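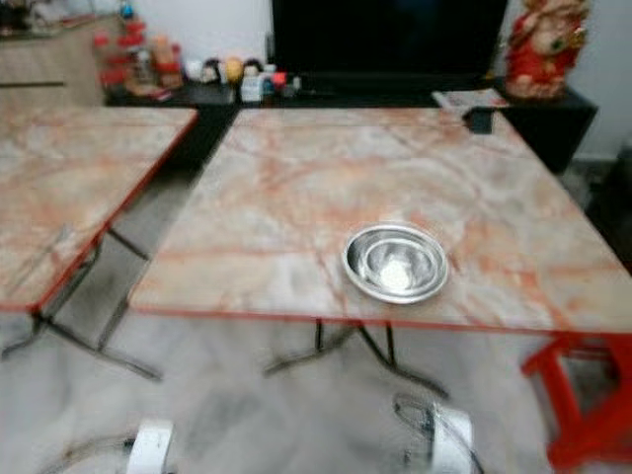
A stainless steel bowl on a folding table with a marble-patterned top.

Brukby 3 adds onion skinning and a new bone tool

The third major version of Brukby, the free 2D animation program, was released on Friday. It brings a rewritten bone tool, onion skinning on every layer type and a file format that older versions of the program can't open.

Brukby is used mainly for cut-out animation, in which a character is built from separate flat drawings that are moved a little at a time. Until now, each drawing had to be linked to a bone by hand through the Parameters panel. In the new version, the user selects a group of layers, draws the bones over them and presses Link. The program then attaches each layer to the nearest bone. Wrong guesses can be put right by dragging a layer on to a different bone in the list.

Bones can also be given limits. An elbow can be set to stop at 3 degrees past straight, for instance, and the limit is kept when the skeleton is copied to another file. The old bone tool has been removed. Skeletons made with it are converted when a file is opened, and the developers advise checking any that used scaled bones, as these may come out slightly longer than before.

Onion skinning, which shows faint copies of the frames before and after the current one, used to work only on bitmap layers. It now works on outlines, filled regions and imported images as well. The colours for earlier and later frames can be changed in Preferences, and the number of frames shown is set with a slider above the timeline. 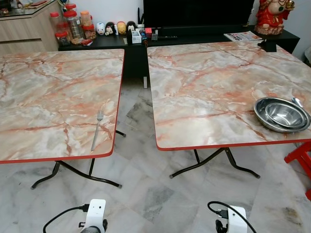
The timeline itself has had a smaller set of changes. Keyframes can be selected across several layers by dragging a box round them, and a selected group can be stretched or squeezed by holding Alt and pulling the last one. Waypoints no longer jump to the start of the file when the frame rate is altered. This was one of the oldest entries on the bug tracker, and it had been closed and reopened more than once.

Sound has been improved too. Audio tracks now show a waveform, and scrubbing along the timeline plays the matching sound. MP3 and Ogg files are supported on all systems. WAV files with more than two channels still have to be mixed down first.

According to the release notes, 1,147 changes went into this version, and 729 of them were bug fixes. Over 65 people sent in code, translations or artwork. The interface is now fully translated into Welsh, Finnish and Portuguese, while the German and Polish versions still have some English text in the export window.

The new file format, which keeps the .bruk ending, stores images inside the project file by default. Users who prefer to keep their drawings in a separate folder can turn this off under File, Project Settings. Files saved in version 3 can't be opened in version 2, and there is no export option to get round this. Anyone working with other people on a project is advised to wait until everyone has upgraded, or to keep both versions installed. The installer puts the new version in its own folder and leaves the old one alone.

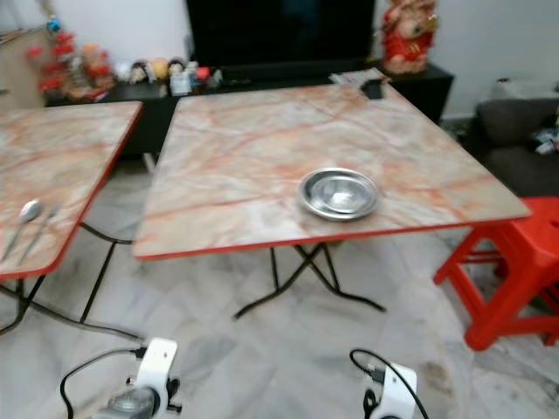
Rendering is quicker on most machines with a recent graphics card, although the option is switched off at first and has to be ticked in the Render window. The developers say it is still being tested on Linux with some older drivers, and that black frames at the start of a render are a known fault. Turning the option off and rendering again cures it.

Plug-ins will need to be updated. Galanis, the lip-sync plug-in, already has a version that works with the new release. Dollard, which adds paper and chalk textures, doesn't load at present, and its download page says a new build will follow in January. Scripts written for version 2 should run unchanged unless they call the old bone functions.

Gundale, the library of ready-made characters and backgrounds, has started adding files in the new format. The older ones will stay available for download next to them. Each character page now says which version it was made in, and the search page has a filter for this.

Brukby 3 is available for Windows, macOS and Linux. The Windows version needs a 64-bit system. The manual has been updated for the bone tool and the timeline, but the chapter on sound still describes version 2.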